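Mustow Gray Metal Storage Bin: Review

June 11, 2019

Rating: 4 out of 5

The Mustow is an open-topped metal bin for small parts and blocks, sold singly. Ours replaced a plastic tub that had split at one corner. It has been in use since February and has held most of what passes across the bench, from offcuts to the block sets used for sorting work.

Construction

The walls are stiff. Loaded with 18 blocks and lifted by one end, the bin did not twist by any amount I could measure. The finish is a plain gray which marks easily but wipes clean with a damp cloth. Empty weight on our scales was 2486 g, against 456 g for the old tub, so it stays where it is put.

Five rectangular blocks, three red and two dark green, leave plenty of the floor free. Both colours stand out well against the gray.
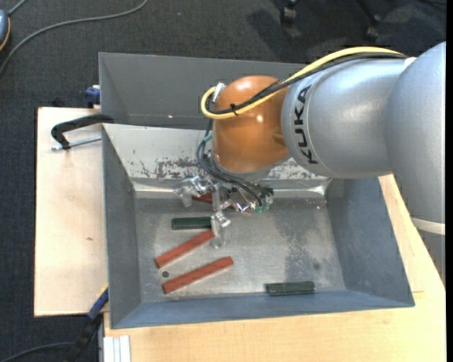
Access and cleaning

Reaching in from above is easy at any point except hard against the walls, where a block lying flush has to be slid inwards before it can be gripped. Dust gathers in the corners. A narrow brush removes it; a cloth does not.

Noise

This is the main fault. Blocks dropped from any height ring loudly on the bare metal. A Flarnico felt liner cured most of it, but had to be trimmed by hand and lifts at one end.

Compared with the Tejada

The Tejada bin is lighter and quieter, with thinner walls that bow when full. For a fixed bench I would take the Mustow. For carrying between rooms, the Tejada.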